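Working Small, Then Working Large

What happens to a landscape when it leaves the sketchbook

19/06/2020

Most painters who work outdoors end up with a drawer they don't talk about. It fills with small boards and folded sheets, done quickly and often in poor light, and most of them never go any further. A few do. The question of which few, and what is gained or lost when a study the size of a paperback becomes a canvas as wide as a door, is one that landscape painters have argued over for as long as there have been paint tubes small enough to carry.

I have been visiting the studios at Judent on and off since last July. The building is a former seed warehouse at the edge of the estuary, with a long north wall of windows and a concrete floor that slopes slightly towards a drain. Painters rent a bay by the month. On a clear day you can see across the mudflats to the sea wall, and nearly everyone there has painted that view at least once, usually in their first week.

The outdoor work is done on boards about 20 centimetres across, which fit a slotted carrying box. The painters go out along the wall in the morning and tend to stay for no longer than the tide allows. The colour has to be put down quickly. The sky is mixed first and the mud last, as the mud borrows from everything else. One painter showed me 38 boards of the same bend in the channel, made over a single winter. In perhaps half of them the channel could be recognised. In the rest it had turned into a pale hook on a brown ground, and those were the ones she wanted to enlarge.

Scaling up is harder than it looks. A mark made with a half-inch brush on a small board has a certain speed to it. Copy that mark at six times the size and it goes slack. Some of the Judent painters square up the study with a pencil grid and transfer it faithfully, and the result can be stiff. Others look at the study for a while, put it face down on the table and paint from memory. This gives looser pictures but it also gives a good many failures, and canvas is not cheap.

A third way is to change the tools. House painters' brushes, rubber squeegees and lengths of stiff card all get used, and the paint is let down with more oil so that it will travel. The largest picture in the building when I was last there was made almost entirely with a plasterer's float. It took 83 days from the first wash to the final glaze, most of that spent waiting for layers to dry.

Drying governs a great deal. The estuary air is damp for much of the year, and a thick passage of white can stay soft under its skin for weeks. The painters keep several canvases going and move between them. Several told me this helps with the abstract side of the work, as by the time they return to a picture they have forgotten which shape was the sea wall and can judge it simply as a shape.

Colour shifts too. A grey that reads as distance on a small board can look like a plain wall when it covers a square metre. Most of the painters here break up their large greys, laying a warm one over a cool one and scraping back. The Grīnberga bay, at the far end under the last window, has a whole row of test strips pinned up for this purpose, some of them going back years and yellowing at the top.

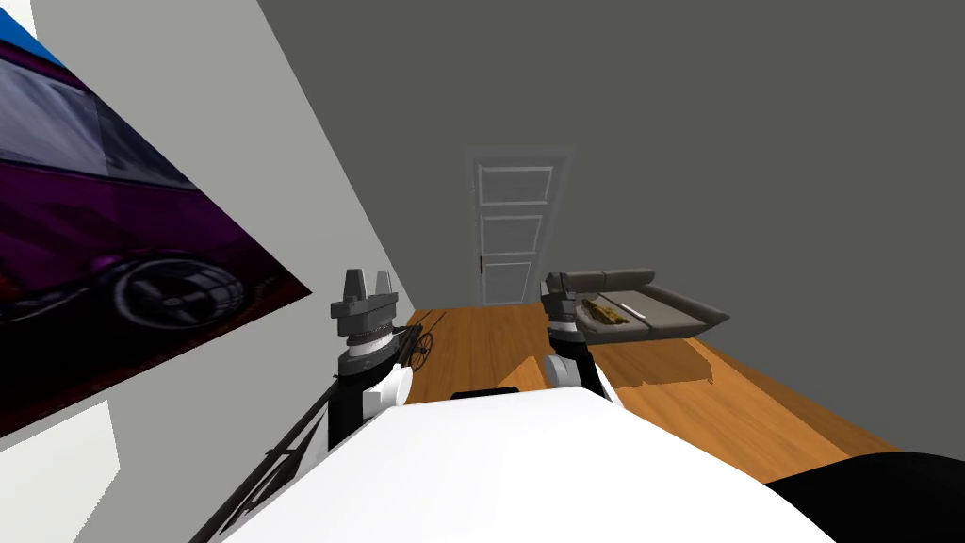 Two arms, and a grey sofa beyond. Computer rendering.

Showing the work brings its own problems. Nelico, the gallery in the old customs house, hangs the large canvases on the ground floor and has room for only a dozen. The studies have usually been kept back or sold unframed from a plan chest. This year the gallery is trying something different and will put each study beside the painting that came out of it. Not all the painters are pleased. A study can make a large picture look laboured, and one or two have asked for theirs to be left out.

The catalogue, produced by Cillia, runs to 128 pages and prints the studies at actual size. It is worth having for that alone. Seen in this way, the small boards hold up very well, and in several cases I preferred them. The wet edge of a cloud, done in one pull of the brush, is hard to improve on with a month's work.

But the best of the big pictures have something the boards lack. Standing a few feet away, you lose the edges and there is only the mud and the light on it, and the flatness of the place comes across in a way it cannot at 20 centimetres. The painter of the 38 boards has now enlarged 2 of them. She is stretching a canvas for the next, and has not yet decided which one it will be.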